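Zorbridge Hand Gripper Kit, Club Edition

Our most requested kit for school robotics clubs is back in stock! It's a hand-held, two-finger gripper that students build themselves, then use to work out how a robot might pick things up. You hold it, you close it, you learn very fast that cloth is harder than blocks.

The links are matte black with brass-colored bushings at the pivots, and the finger pads have a rubber face. We moved to the wider pads in September after clubs kept asking for more grip on soft items, and we love them.

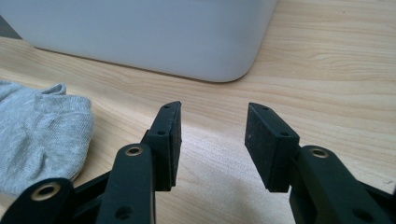
Rubber-faced pads, open over the table for the sock task.

The sock task comes from the Lasthorpe club challenge, and it's a great first season project. Teams start with a sock on the table and a container nearby, and plan each grasp before they try it. Do you go for the cuff or the middle? How far do you open? Younger teams can spend a whole meeting on this (and want another one).

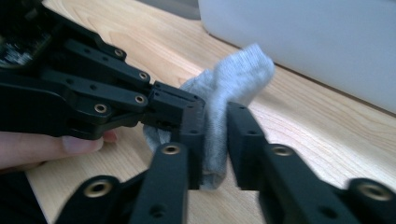
Soft fabric shifts and folds as you squeeze, so we suggest starting slowly and keeping the pads low. Once a team has a grasp it likes, swap drivers and see if the notes are good enough for someone else to repeat it.

In the box: parts for one gripper, spare pads, 40 screws, a hex key and the printed build guide. The Drikach task cards are sold separately.

Item number: 1965
Packed weight: 700 g
Skill level: beginner, with an adult on hand for the first build
Fits: Orlandini wrist mount (optional)

Page updated February 10, 2026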